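Guides > Business Planning > Objectives and Targets

How to Write Measurable Business Objectives

Posted in: Planning Basics, Templates
April | Baldur Snorradóttir

An objective states a result, the measure used to track it, and the date by which it is due. A mission or value statement does none of these, so the two should be kept on separate pages of the plan. The procedure below assumes a company with one to five departments and a planning period of one year.

Step 1. Record the baseline

Pull the current value of every measure you expect to use. Take it from the accounting system or the order log and note the period it covers. In the worked case used on this page, Hurnia, a clothing repair firm with one workshop in Flerkden, closed the previous year with 2,858 completed orders and 177 repeat customers. Both values go in column B of the sheet. If a baseline can't be found, leave the cell blank and set a first objective of collecting it.

Step 2. Choose the measure

Use one measure per objective. "Improve service and grow sales" contains two and can't be scored. Split it. Where a measure can be read in more than one way, write the definition next to it. Hurnia defines a repeat customer as an account with two or more paid orders in the same calendar year.
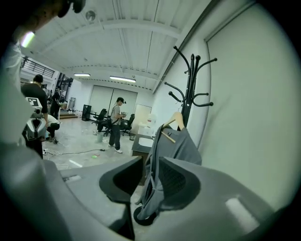 Garment on a hanger, workshop or laboratory interior.

Step 3. Set the target and due date

Enter the target as a number in the same unit as the baseline. A percentage may be added in the next column, but the number is the one that gets reviewed. Hurnia's line reads:

Increase repeat customers from 177 to 200 by the end of the fourth quarter.

Check the target against capacity before it is approved. If average turnaround is already at the limit of 7 working days, a target that adds orders needs a matching line for staff hours or equipment.

Step 4. Assign an owner

Each line takes one name. Departments and job titles aren't accepted in this column. At Hurnia, Ismail owns the repeat customer line and has access to the account records it depends on.

Step 5. Set the review interval

Monthly review suits sales and order measures. Quarterly is enough for staffing and training. At each review, enter the current value and mark the line as on track, behind or closed. Don't change the target in the middle of a period; close the line and open a new one with its own baseline.

Users of the Piltulus planning sheet will find the review columns hidden by default. Select columns G through L, then choose Unhide. The status column is a drop-down list and won't accept free text.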